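3.2 Annotation of printed course readers

Students at the two Trevano campuses received the same printed reader, 2000 words in length, and were asked to mark any passage they expected to need for the written test. Marking was done by hand, with one highlighter per student. Notes in the margin were allowed but not scored.
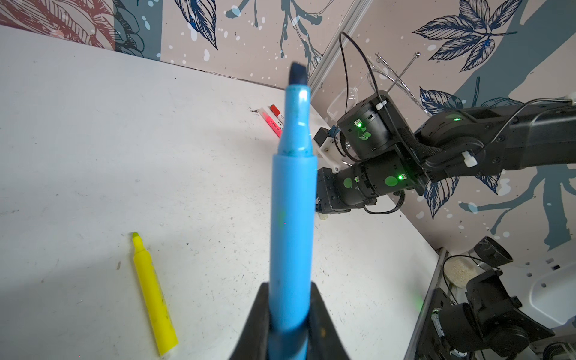
Figure 2. Light blue highlighter with a dark navy chisel tip.

Marked passages were then coded by two raters following the scheme of Kim and Quách. A passage counted as selective when it covered less than a full sentence — whole paragraphs were coded separately. Disagreements between raters were settled by discussion before the test scores were opened.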